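Fokwood Student Robotics Club Enters Zusungate Challenge, Makes No Promises

UDEN, April – The Fokwood student robotics club will enter the Zusungate tabletop challenge this spring with Yeo, a two-armed robot that handles toy kitchen items. The club is not predicting a win, and it would like readers to be wary of any team that does.

Students have logged 2,244 practice attempts since fall. The figure sounds impressive until you ask how many would count under contest rules, where a person may not nudge an object back into place. The club puts that number at 179.

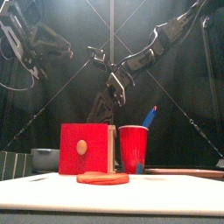 Bogdan Mocanu thinks even 179 is generous, as plenty of those attempts began with things set out in spots the students already knew would suit the arms. He would like to see the club publish its failures next to its successes, and the club has agreed to do so.

The task list calls for opening a small door, moving items in and out of a wooden box and handling a metal bowl. Shiny, curved things have given student teams trouble for years, and a clever name on the entry form won't change that.

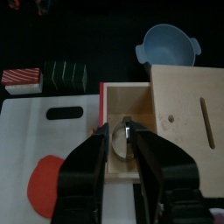
Contest scoring is another sore point. Judges allow 2 tries per task and keep the better one, so a lucky run can look like skill. The club has asked Zusungate to report both tries and is waiting for an answer.

Results will be posted on the club's page, good or bad. Questions may be sent to the Fokwood club office in Uden.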